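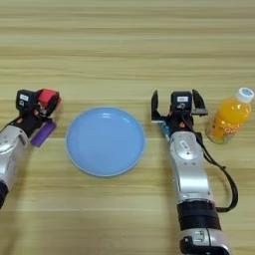
Asum opens its breakfast room on Wednesday, and the tables came first

I have been trying to write this release for two weeks and I keep getting distracted by the plates, so let me start with the news. Asum, our small tableware and furniture shop, is opening a breakfast room at the back of the store this Wednesday at 7:30 in the morning. It seats 33 people. You can come in, have toast and eggs and a glass of juice, and eat the whole thing off the new Yurt collection, which goes on sale the same day in the front of the shop.

My name is Valdis Vaher and I run Asum. I also picked the juice, so complaints about that can come straight to me.

Yurt is a breakfast set: a round plate, a bowl, a mug and a small saucer that we keep using for butter even though it was drawn for spoons. The plate is the piece I care about most. It's round, light blue, and has a shallow rim that lifts just a little, enough to stop a runny egg from getting away from you. We tried a flat one first and I wore a good deal of yolk that month. We also tried a deep one, and it looked like a soup plate that had lost its nerve. The one we kept has a smooth, glossy face, and toast crumbs brush right off it.

People keep asking me why blue. Well, look at what's on a breakfast table! Bread is brown, eggs are yellow, orange juice is orange, and our tables are pale wood in beige and honey stripes. Everything is warm. Put a white plate in the middle of that and it's fine, it's a plate. Put a sky-blue one there and the whole table wakes up (which is more than I can say for myself at 7:30). We had a green one in the running until very late, and my sister still thinks it should have won.

The tabletops come from Holtik, a two-person workshop a short drive from us. They glue up long strips of light wood so that the grain runs in bands from one end to the other, and they sort the strips by tone first, pale next to tan next to something closer to honey. No two tops match. I asked at one point if they could make them match and got a very long silence on the phone – so they don't match, and I've come around to it completely. The tops are finished with an oil you can renew at home with an old T-shirt. Juice rings come off with a damp cloth if you get to them before lunch. We've checked that a lot.

For the first season we have made 400 Yurt plates, and 80 of them are staying in the breakfast room. The rest are for sale, singly or in sets of four. Please do buy just one if one is what you need. I live alone half the week and I can't stand being told that plates only come in sixes.

Holtik's tables can be ordered through us in two lengths, and the wait is up to 200 days. I know. There are two of them, and they sand everything themselves. If you order in November you'll be eating breakfast on it by early summer, and meanwhile you're welcome to come and sit at ours.

Now, the menu. It's short. Toast from the bakery next door, eggs two ways, porridge with stewed plums, yogurt, coffee, tea, and orange juice that we put on the table in the bottle so you can pour your own. I went back and forth on pitchers. Pitchers look lovely, but somebody always has to get up and fill them, and I like a table where you can reach across and help yourself. We serve until 11, or until the bread is gone. There's a bench along the back wall for people who want to read, and one long table for people who'd like to talk to whoever sits down next to them.

You'll also see the first few pieces of Sturkance, our linen line, on the shelf by the door. Napkins for now, with a tablecloth on the way once I can decide on the hem. They're washed before we sell them, so they come home already soft.

No booking for the breakfast room, just walk in. If you write about food, homes or furniture and want to borrow a plate or two, or sit with me for a coffee before we open the doors, get in touch through the shop and ask for Valdis. Mornings are best. I'm usually there by six, moving chairs.

Asum sells tableware, linen and furniture made by small workshops. The shop is open Monday to Saturday, and the breakfast room keeps the same days.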